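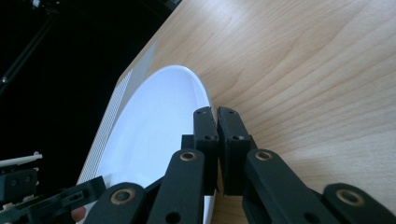
Fingers at the rim of the oval plate, second gripper waiting on the left

Home > Trade Talk > Back of House > Machines & Automation

Anyone else's kitchen doing the gripper shifts?
Posted by Fidelina Quispe, 16 November 2023

So that's what my afternoons look like now! I'm at Estiva, the function centre out at Warnesstead, 153 seats when the big room is full, and I've been on plates and setups there since before the renovation. In August management signed on with an outfit called Taipe who want to put a machine on our clearing and stacking, and before it can do anything it has to learn from people who already do it. So a few of us get rostered off the floor to handle plates with the hand-held grippers. Pick up, put down, tilt, slide, again and again. The oval ones are my nemesis. You come at the rim with those two flat pads and if your angle is a bit out the plate just skates away from you.

I don't mind it, to be fair. I'm sitting down, I'm on my normal rate, and my knees have never been happier. But I keep wondering what I'm teaching myself out of. Anyone further down the road than us? What changed once the thing was running?

---

wendelin_o
We've had a plate machine (ours is called Wonder, don't ask) for a bit over a year. Staff canteen, 640 lunches on a normal day. It does the stacking after the wash and that's it. What changed for me is I don't finish with wrists like wet rope. What also changed is that the two casuals who did stacking weren't called back after the holidays. They weren't sacked, their names stopped showing up on the roster. So keep an eye on your casuals.

---

tsalazar
Hope you're getting more than your normal rate, Fidelina. You're not clearing tables when you do that, you're training equipment, and that's a different job. I'd want a loading on it and I'd want it in writing.

---

Esben B.
Bit harsh tsalazar? She's sitting down on full pay. I've trained apprentices for years without a loading and every one of them could have had my job in the end (one did, he's a nice boss).

---

tsalazar
An apprentice works one shift at a time and goes home. Whatever Taipe gets out of those sessions they can put in every function centre that'll pay for it. Not saying don't do it, I'm saying price it.

---

Fidelina Quispe
OK you've got me thinking. I looked at the letter we signed and it says "project duties at ordinary rate", and nothing about what happens to the hours once it's over. They want up to 2,000 goes at the plates before the end of it and we're nowhere near. Wendelin, did anyone ask about the casuals at the time?

---

wendelin_o
I did, a month too late. I was told "volumes were under review". Ask while they still need your hands is my advice.

---

yesenia.tamayo
Coming at this from the other side, I'm a floor supervisor and I pushed for the machine at our place. We couldn't fill the dish pit jobs, full stop. I had 36 shifts going begging in one month and my servers were covering them after a full service, in their good shoes. They were furious and I don't blame them. Nobody has lost hours with us so far. But I did get that put in the agreement first, so I'm with tsalazar on the writing part.

One practical thing, Fidelina. Is anyone noting down what you lot know while you're at it? Ours was trained on clean plates and then everybody acted surprised when it met gravy.

---

Fidelina Quispe
Ha! No, no one's writing it down. There's heaps too, like which plates you never stack warm, and how the ovals rock if you put a round one under them. I might start a notebook, and I might ask to be paid for the notebook.

---

Esben B.
Now you're talking. And I take back "harsh", the roster thing Wendelin described is pretty grim. I still reckon sitting down counts for something at our age though.

---

tsalazar
It does mate. So does a loading.

---

Fidelina Quispe
Meeting with the manager after the next function. I've got Yesenia's point about hours at the top of my list and the casuals right under it. Will report back, unless I'm still chasing that oval plate.

We use cookies to keep you logged in and to remember your forum settings. Accept all | Manage choices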